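What I Brought Home From a Robot Open Day (Household Tips Inside!)

I don't usually come back from a day out with pages of notes, but the open day at Trora was an exception. I went mostly for the free coffee and for something to do on a gray morning, and I ended up standing at one table so long that my feet went numb. If you've ever stayed in a laundromat just to watch the big dryers go round, you'll understand.

Trora has its workshop out past Darkmont, in one of those low buildings you drive by for years without noticing. They let people in 30 at a time, and you walk from table to table while the staff tell you what each pair of robot arms is learning to do. They had arms folding dishcloths, arms stacking cups, and my favorite, a pair set up with a corkboard, a clear plastic box and some pale green cards. That was the one that ate my morning.

What got me was how familiar the problems were. A robot doesn't know that you grab a card by its edge or that a box is easier to reach into when it's close to you. Somebody has to work all that out and set the table up to suit. I do the same in my kitchen without thinking about it (or I don't do it, and then I wonder why everything takes forever). So these are my notes, tidied up a little and tried out at home.

Clear boxes for anything flat

I used to keep recipe cards, coupons and warranty slips in a pretty tin with a lid. Very nice to look at, and completely useless. I've swapped it for a see-through plastic box, no lid, and now I can tell from across the room whether I'm running low on blank cards. Buy one a bit wider than your cards. If they fit too snugly you'll be scrabbling at them with your fingernails, and the corners go soft in no time.

Stand cards up, don't stack them

A card lying flat on a smooth table is a pest to pick up. Try it with wet hands while the onions are catching! Stood on edge in a box, the same card comes out with a finger and thumb. I asked one of the women running the table about this and she laughed and said flat paper on a flat table is the thing that makes her groan, too. At home I lean the card I'm cooking from against the front of the box, where I can read it and still get at the others.

Write big, and write dark

My old labels were in ballpoint, in handwriting I was rather proud of. I can't read them without my glasses. Get yourself a fat marker, put one or two characters on each card, and keep the details for the back. I number my freezer meals now and keep the list inside the cupboard door. A big 5 on the tub means bean chili, and I don't have to chip the frost off to find out.

Lay the corkboard down to load it

I've always pinned things to a board that was already on the wall, holding the card with one hand and hunting for a pin with the other. Put the board flat on the table first! Arrange everything, change your mind twice, then pin it and hang it up. It's so much easier on the shoulders. Turn it a little toward you if you're working at one end of the table – mine sits slightly crooked the whole time and I like it that way.

Leave the middle of the table alone

I came home and looked at my own kitchen counter, and I'm not going to tell you what was in the middle of it. The rule in my house now is that mugs, sponges, bottles and the laptop go to the back or the far ends, and the middle belongs to whatever job is going on. It takes me 5 minutes before I start cooking and I've stopped knocking over the salt.

Give cords some slack

This one came from a man in the group ahead of me who asked a lot of questions, bless him. The cable on anything that moves needs a loop in it, enough that it can go as far as it needs to without tugging. I thought of my hand mixer straight away, which I'd been running from an outlet just slightly too far off for years. Move the mixer, or move the bowl. And coil up whatever is left over so it isn't lying where you walk. I use the soft fabric ties, which come in a bag of 200 and will probably outlive me.

Two hands, two jobs

When you're doing something fiddly, let one hand hold and the other place. My mistake has always been trying to do both with both. With labels, my left hand now keeps the card and my right hand stays free for the pin or the tape. It sounds silly written down, but I got through a whole batch of jam labels without sticking one to my sleeve.

Practice on the cheap stuff

I asked how many tries it takes to teach an arm a job like this one, and the answer for the cup table was 1596. I nearly dropped my coffee. I've given up on pie crust after three! So I bought the cheapest flour in the store and I'm making small ones, one after another, until my edges stop slumping. I'm on number nine and the birds are getting fat.

If you'd like to go yourself, Trora has another open morning on 19th October. You sign up at the front desk of the Vetham library, and places go quickly. Wear flat shoes, since there's nowhere to sit, and take a sweater – the workshop was chilly even in June. Parking is behind the Wong hardware store next door, where they also sell the clear boxes, and I came away with four of them plus a corkboard I hadn't planned on. The boxes do scratch if you use the rough side of the sponge on them, so stick with a soft cloth and a drop of dish soap. 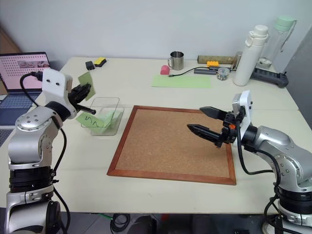 I still haven't decided where the new corkboard is going. The wall by the fridge gets the steam from the kettle, and cork doesn't care for that, so it may end up in the hallway with the keys. I'll put the freezer list on it either way, and when I've worked out a card system for the spice drawer I'll write that one up too.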